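Benjamín Sosa
September 1, 2024

1/ Notes on the Silel reissue of the Navarrete 1:12 line, for anyone deciding between it and the June batch. Long thread, mostly joints.

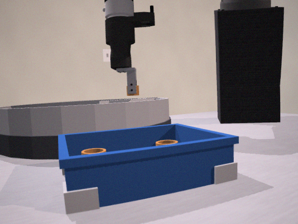

2/ Tooling first. The torso, pelvis and upper arms are the same parts as June. The forearms and shins are new. The wrist peg went from a plain pin to a mushroom peg, so old hands will not fit the new arms without sanding.

3/ Edition size is printed on the bottom flap: 1,957 for the standard version, 854 for the night-ops repaint. The June batch had no number on it at all.

4/ Knees. Double hinge, pinned, still ratcheted on the upper joint only. The lower joint is friction and loosens with handling. Floor polish fixes it. Let it cure overnight before you move the leg.

5/ Hips are the weak point. The ball is softer plastic than the socket. If it sticks out of the package, use hot water. Do not force it. I have a torn left hip from June and Silel does not sell the part.

6/ Paint: the skin tone is cast, no longer sprayed, so no more rub at the elbow. The belt is still sprayed over black and it chips at the buckle.

7/ Accessories: 10 pieces, counting the spare hands. The Mullside backpack is back and uses the same two-hole plug. The rifle stock is shorter and clears the shoulder pad now.

8/ Price at Clolora is 440 pesos over the June listing. Shipping was unchanged for me. Their page still shows the June prototype with the old forearms, so ignore those photos.

9/ If you have the June figure and the hips are fine, skip it. If you are buying one for the first time, get this one.

10/ Someone asked about the cape. Wired hem, left and right edges only. The bottom edge hangs free.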